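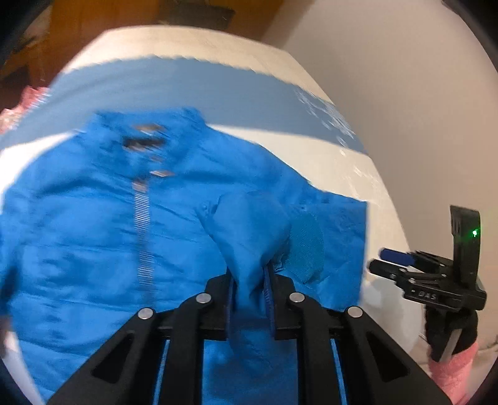

Zipping the jacket first is the step most people leave out, and it is the one that decides whether the fold holds, a reader in Dendstead wrote after the town's clothing store put its new folding sheet on the noticeboard in July. The reader had tried the sheet at home on four coats. Three stayed flat on the shelf. The fourth, with the zip left open, had spread to nearly twice its folded width by the next morning.

The store at Grendgate has now moved the zip to the top of the sheet. The revised version came into use this month and covers all zipped outerwear with a stand-up collar, whether padded or unlined. Hooded coats stay on the older sheet for the time being.

Grendgate takes in outdoor clothing through the warmer months and issues it again from the autumn. The shelving holds 4,000 folded items when every bay is in use. Jackets take up more of that room than anything else, and they are also the items most often sent back to the tables for refolding. T-shirts and trousers stack by their own weight. A jacket has a stiff collar, a zip which doesn't bend at the same rate as the cloth either side of it, and two sleeves that trap air.

The sheet was tested over one intake. Of 464 jackets folded to the revised method and left on open shelves for a fortnight, 442 were still within the width of the shelf divider when checked. The rest had opened at one side, in most cases at the sleeve. No comparable check was made of the old method, so the store is not claiming an improvement of any given size. It does say that the tables have had fewer returns.

The method

The jacket is laid front side up on a clear table with the collar towards the far edge. The zip is closed to the top and the pull turned down. Where the zip has a flap, the flap is pressed over it and fastened at the lowest point only. Pockets are emptied and closed before this stage.

The cloth is then smoothed from the centre outwards, starting at the zip and finishing at the side seams. Smoothing from hem to collar was recommended on the old sheet and has been dropped. It pushes slack cloth up into the neck, where it has nowhere to go.

The collar is dealt with next. A stand-up collar will not lie flat if it is simply pushed down from above, and the corners tend to turn in opposite directions. The sheet asks for the back of the collar to be pressed down first, then each corner in turn. If the neck label has folded over on itself it is straightened at this point, so that the size can be read without unfolding anything.

On the blue jacket the collar is open and crumpled, and longer folds run from the neck towards the shoulders. Folds in that position have to be cleared before the sides are brought in. They are worked out along the shoulder seam with the flat of the hand, not pulled out by the cuff.

After that the jacket is turned over. One side is brought in to the centre line, with the sleeve laid straight down the back, parallel to the side seam. The other side follows. The two cuffs should end level with each other and short of the hem. On long-armed sizes the cuff is turned back once. The body is then folded from the hem in two equal turns, leaving the collar uppermost and facing out from the shelf.

Padded jackets get one extra step before the final turn. The folded piece is pressed with both forearms for a slow count of ten, hem end first, and the air is allowed to leave through the neck. Straps and bands are not used. The store tried elastic bands on one bay last winter and found that they left a line across the padding which was still visible at issue.

Zips and creases

A second comment, passed on from the sorting tables, concerned the zip itself. Closed zips were said to leave a hard ridge across the middle of the fold, and the suggestion was to close them only to chest height. The store tried this and kept the full closure. A part-closed zip lets the two halves of the front slide past each other at the second turn, and the ridge is there either way.

What has changed is the position of the turn. The old sheet put it at half the body length, which on most adult sizes falls on the lower pocket edge. The new one gives two turns, so that neither falls on the pocket. Where this does not work out, as on some short jackets, the folder is asked to move the first turn up by a hand's width.

Small creases running across the front of an unlined jacket are to be left alone. They drop out on a hanger within a day or so in a heated room, and time spent on them at the folding table is wasted. Folds along a seam are treated differently. Once set, they tend to return, and a jacket with puckering along the sleeve seam should be checked for a shrunken lining before it is shelved at all.

Mesh panels and mesh linings are mentioned for the first time. They are to be folded inwards wherever the cut allows. Mesh on the outside of a stack catches on the hook-and-loop tabs of the next jacket, and the store wrote off several garments last season for pulled mesh that were otherwise sound.

Tables and light

The work surface has been looked at as well. Grendgate has used pale tabletops since the spring, after dark ones made it hard to see the edges of navy and black coats. Dark linings and loose threads also show up more clearly. The drawback is marking. Dye from wet garments transferred to two of the tops in the first month, and damp items now go to the drying rail before they reach the table.

Table height was raised at the same time. The tops had been at ordinary desk height, which suited sorting but meant folders were bending for the turn-over. Blocks were fitted under the legs. Stools have been kept at one end for anyone who prefers to sit, and the sheet can be followed seated up to the point where the jacket is turned.

Storage

Folded jackets are stacked no more than eight high, collars alternating left and right from the fourth upwards. Padded ones are stacked five high. The crates used for moving stock between the back room and the shelves come from Stitum and take unlined jackets on edge, which the store prefers for short moves. Jackets on edge for longer than a week begin to slump towards the hem.

Labels have moved from the shelf edge to the stack. Each stack carries a card tucked under the top collar with the size and type, and nothing else. The earlier card had a space for colour, but it was filled in so unevenly that it was of no use to anyone looking for a match.

The shelf dividers, supplied by Cheng, are to be reset in two of the bays before the autumn. At present they are spaced for the older, wider fold and leave a gap of several centimetres beside each stack, into which the sleeves work their way. The narrower setting will be tried first on the adult medium bay, where turnover is highest.

Trying it at home

The store has had 100 copies of the sheet printed for people to take away, and a large-print version is available at the desk. The instructions are the same as those used at the tables, apart from the paragraph on crates. Households without an open shelf can use a drawer, in which case the collar should face up and the jackets should stand in a row behind one another. Drawers shallower than the collar depth are not suitable.

Anyone bringing jackets in is asked to leave them unfolded in the bag. Each one is opened out for checking on arrival and folded afterwards, so a fold made at home is undone within minutes. Zips left closed are a help. Broken zips should be marked with a knot of thread through the pull, or a note in the pocket if the pull is missing.

Comments on the sheet can be left at the Grendgate desk until the end of the month. Two points are already down for the next revision: whether detachable hoods should be rolled into the collar or stored separately, and what to do with children's jackets, whose sleeves are too short to lie along the back without springing out at the shoulder. The hood sheet will be rewritten once the first of these has been settled.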